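The Zima Fingers

Posted in July by Tatsuya Kikuchi

Marta wanted the Oberholzer fingers because they were cheaper. Denny wanted the Zima fingers because he had spent the spring writing code for them. The contract with Senusbridge said one pair, decided by six in the evening, and it was past two.

"Run the bottles again," Marta said.

Denny put the bottles back at their marks. The test was simple on paper. Pick up a cola bottle by the neck, carry it to the foam holder, let go. Each pair of fingers got 60 tries. The Oberholzers had gone in the morning and dropped 18.

"That's a lot of drops," Denny said.

"They were slow drops. Nothing broke."

He didn't argue. He started the next try and leaned on the filing cabinet to watch the monitor.
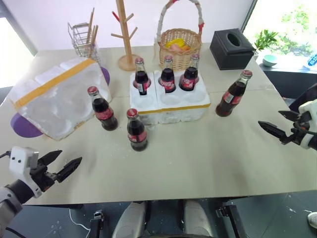 The log file was at line 3,456 when the left arm stopped. There was no alarm. The fingers stayed open over the table and the motors hummed.

"Is it thinking?" Marta asked.

"It's waiting on the camera. The Sekow controller does that when it isn't sure where the glass ends."

"The Oberholzers never waited."

"The Oberholzers never checked."

She wrote that down, which surprised him. She had a column for waiting and she had been filling it in all day, in pencil. Her father had kept books for a cannery the same way.

After a minute the arm started again. Denny let out a breath and tried to make it sound like a yawn. At five they had the totals. The Zimas had dropped four bottles and taken almost twice as long.

"Senusbridge pays by the hour," he said.

"Senusbridge pays for glass, too." Marta turned her notebook around so he could read it. She had already written Zima at the bottom and underlined it. The ink was dry. She had used a pen for that part.

"When did you write this?"

"Lunch," she said, and went to find her car keys.

Comments

rowan_k: I have worked for Marta. Different name, same pencil.

Peg L.: Good one. Wanted to know what happened at Senusbridge after.

dspill: Four drops in 60 is still four wet floors - who mops?

Contact | Copyright Tatsuya Kikuchi | Back to top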